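Household textiles

Print this article | E-mail this article

Household textiles are fabrics made for use in the home and not worn as clothing. The group takes in towels, bed linen, curtains, table linen, rugs and the cloth used to cover furniture. Makers usually sort them by room or by weight, and the same fiber may turn up in several classes.

Cotton is the most common fiber for items that are washed often. Linen is stronger when wet but creases easily. Polyester dries fast and holds its color, and is often blended with cotton to lower the price.

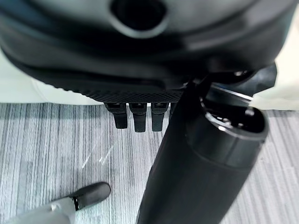

Wool is used mainly for blankets and rugs. It holds warmth well, resists small flames and springs back after being pressed, though it can shrink in hot water.

Weave

Most sheets are plain weave or sateen. Towels are usually terry, a pile weave in which an extra set of warp threads is left slack to form loops on one or both faces. The loops give the cloth more surface and let it take up more water. Cutting them produces velour, which feels softer but absorbs less.

Weight is given in grams per square meter. The Sillwood mill wove its kitchen cloths at 200 and its bath sheets much heavier - the latter were slow to dry and were dropped from the range.
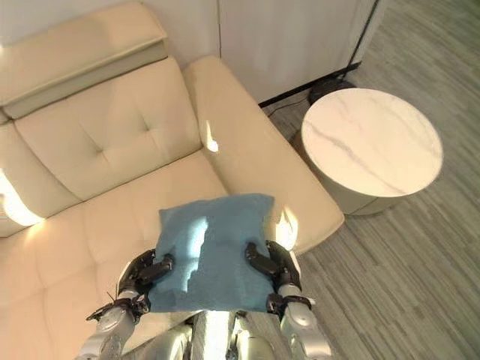
Meredith has objected that weight alone says little about a towel, and that loop length and yarn twist should be stated on the label as well.

Furniture fabrics

Upholstery cloth is judged chiefly on resistance to rubbing. Samples are clamped and rubbed under a set load until threads break or the surface changes. Cirari, a trade name for a flat-woven cotton and polyester cloth 55 inches wide, was sold for sofas and dining chairs. Pale shades show soil sooner than dark ones, and removable covers are common for that reason.
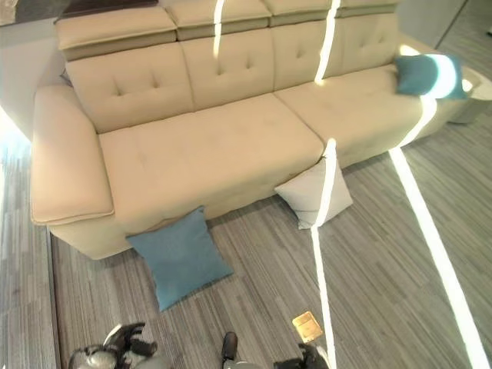

Beige sofa with tufted back cushions and adjustable headrests.

Last updated: Nov 3, 2024

Reader comments (3)

Guest: Useful, but please add a section on curtain linings.

Guest: Is Cirari the same cloth as Rollora? My old sample book has both on one page.

Guest: Fabric softener also makes terry less absorbent. Worth a line under Weave.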